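Most camera comparisons for outdoor robots are run at noon, and I think that makes them close to useless. Anyone buying a camera for a machine that has to work at night should test it at night, against glare, before reading a single line of the spec sheet.

I spent part of May helping Dymphna Kavanagh compare two cameras, one from Tritent and one from Osden. By day we argued over color. The 301 clips we took in daylight told us almost nothing. Either camera would have done.

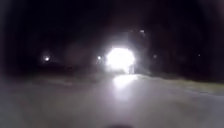 After dark the questions change. Can the controller still find the side of the path when one strong light sits straight ahead? Does a bright patch on the pavement get treated as an obstacle? We kept 13 night clips at first, which was far too few, and Dymphna was right to push for more.

Bayu Manurung disagrees with me. He says a better camera won't fix glare and the money should go to a second sensor. He may be right – but you still have to know how bad the first one is before you can price the second.

Vendors will go on publishing sharp noon footage. Buyers should ask for the night files too, unedited, with the exposure settings attached.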